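December, dry goods shelf, second pass

Pulled the pasta out and sorted it on the marble-patterned surface. The Plemetine delivery came in mixed again, long and flat packs in one carton, so weights have to be read off each label. Kitchen scale reads 3 g high at 600 g - zeroed it twice, no change. Will try the one from the Sabatier room. 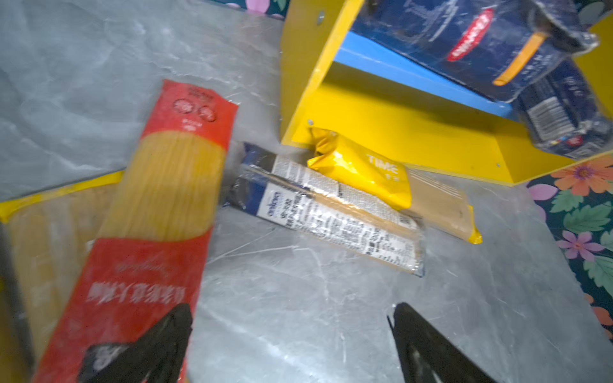
Spaghetti goes back on the upper rack, flat pasta below it. Snack pouches get their own bin. Cooking test at 220 g per pot, three pots, after lunch. Still need lids for the Kimitier tubs.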